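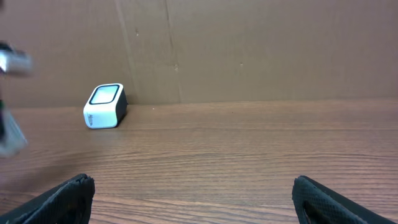
The inventory of the Memthorpe flat began at the table, on the instructions of the estate. Valquíria Damasceno had been given a form with 219 lines and a pencil. The form came from Plasbridge, the clearing firm, and it allowed one line per object and no remarks.

Line 1 was the cube. White, rounded edges, black on one face. She wrote "device, small" and left the column for purpose blank. Her uncle had kept it on the table for as long as she had visited. It had never made a sound in her presence. He addressed it as Barros and said good night to it.

The form defined an object as any item that could be lifted by one person without tools. Food was excluded unless sealed. She consulted the definition twice, then started on the rest of the table.

Line 2, box, small, teal and white. Line 3, box, small, orange and white. Line 4, packet, crinkled, pale blue-green and white. The round green thing beside it might have been a cap. She gave it line 5 and wrote "round, green."

The snack bag was harder. It had a clear window, and through the window there were crumbs. A crumpled bag with crumbs in it was either food or a container, and the two went to different pages. She called Plasbridge. A man named Skatiditz came on the line after 4 minutes.

"Is it sealed?" he asked.

"I haven't touched it."

"Then it's pending."

There was no column for pending. She drew one with the edge of the form folded over as a ruler — it came out straight — and placed the bag in it. 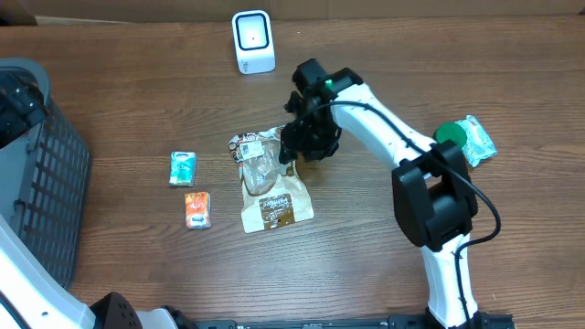

Line 176

By evening she had done the kitchen drawers and most of the hall. Line 176 was a coat hook. She sat down at the table to check her totals and found that the pending column still held one entry.

She put the pencil down and turned off the lamp.

"Good night, Barros," she said.

She waited 3 seconds, which seemed a reasonable interval, and went to find her coat.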